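September, Evening Entry, Residency Office

The translation residency at Kurnadar entered its second week today. Lise Pelletier delivered the revised opening chapters of the Juhl letters, and the office recorded 49 pages as complete. The house style for place names remains unsettled, and a ruling is expected before the next reading.

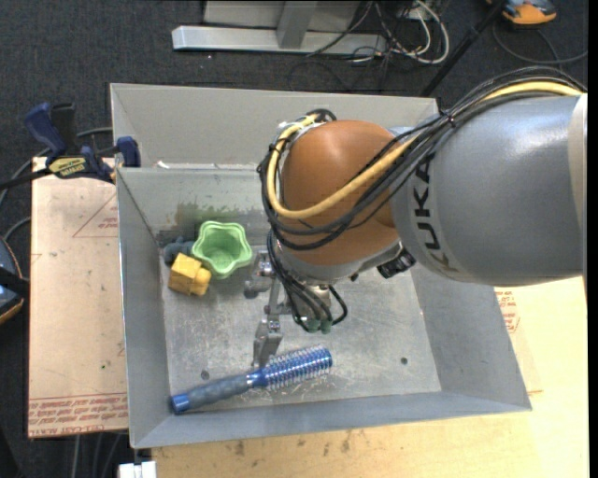 Océane Leclerc objected to the word "homestead" in letter 2 and proposed "farm," which was adopted. The afternoon was given to correspondence with the printer, who has agreed to an edition of 200 copies. The library closes at six tomorrow.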